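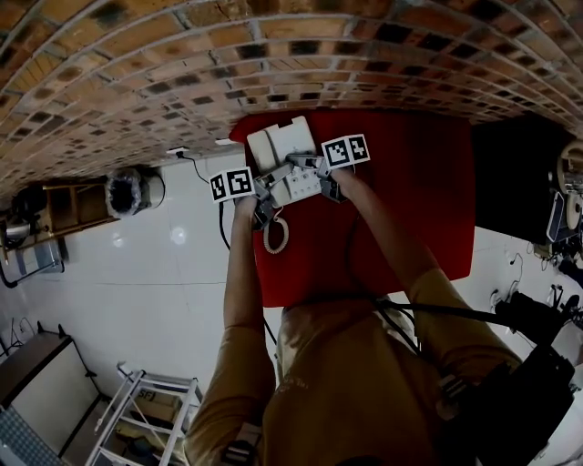
Skosside: the brick room and the desk phone

Skosside is the ground-floor room at the Widstead end of the Mekport building. We have used it for four years, mostly for sorting and checking older household and office equipment before it goes on the shelves at Darko. This page covers the room itself and the white corded telephone that is out on the red at the moment. It was last updated on May 3, 2020.

The phone came in with a box of office things in October. It is a plain desk model with the handset on top, a push-button keypad and a coiled cord. Its old extension was 873, and the paperwork in the box still lists it under that number. We have not found a maker's leaflet for it.

Checking a phone like this goes the same way each time. Lift the handset and set it back a few times. Press every key down fully and let it come up. Run the coiled cord through your fingers from one end to the other and feel for flat spots or splits. Then wipe the body with a barely damp cloth, going lightly over the keypad, where the printing can wear off. Allow 10 minutes. A phone that has been stored with its cord wrapped tightly around it will take longer, and the cord may need to hang overnight.

White plastic of this age tends to yellow. We don't use bleach or peroxide on it. A little yellowing is fine for the shelf, and the treated ones often come out patchy.

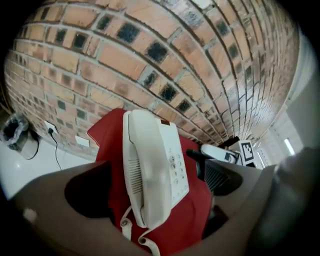

White desk phone on the red cloth, handset in its cradle. The wall behind is brick with dark square tiles set into it.

The brick is the part of the room people ask about most. The courses are salmon and orange with pale joints, and the dark squares sit flush with the brick. Some bricks have gone brownish and others have faded to a light peach. We have left the wall as we got it apart from brushing off dust. Please don't tape anything to it. Labels and lists go on the board by the door.

The red cloth is there to make small parts easier to find. A dropped screw or a rubber foot shows up on it right away, and it keeps plastic cases from getting scratched. We had gray felt before that and it shed on everything. The cloth gets washed on its own, cold, and goes back on the same day.

The floor is pale tile, easy to sweep but hard on anything that falls. Keep phones and small radios at least a hand's width in from the edge of the table.

The ceiling gets less attention. Part of it is small square tiles in brown, tan and dark shades, and next to them are white slatted panels with a fluorescent light. The light is even enough for reading faint keypad printing. Tubes are replaced as they fail, and spares are kept in cupboard 8.

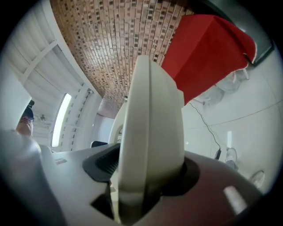
Rizwan Paul wrote in to say that he would leave the phone's cord alone if it still springs back, and that hanging one up with a weight on it, as he once did, stretches the coils for good. He also asked if the handset cord could be swapped for a longer one. On most corded phones it unclips at both ends, so a longer one can go on if the plugs match. We have a few spares in white and beige in the drawer under the board.

Next to be sorted: the rest of the October box, mainly adapters and two desk lamps.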